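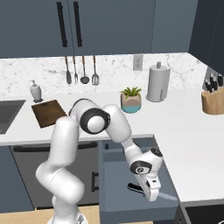 Foster meeting notes, March 20, 2021

Hi all, Dayana Taipe here, typing these up with a cockatiel on my shoulder!

Ccori the conure is eating well and can go on the adoption page. Sirnitz still screams at bedtime, so we'll try an earlier lights-out (fingers crossed).

We need 3 more foster homes before May – please ask your friends. The Skutemix pellets are running low, about two bags left, and I'll order four more.

Everybody voted yes on new travel cages. Next meeting is at my place, bring snacks!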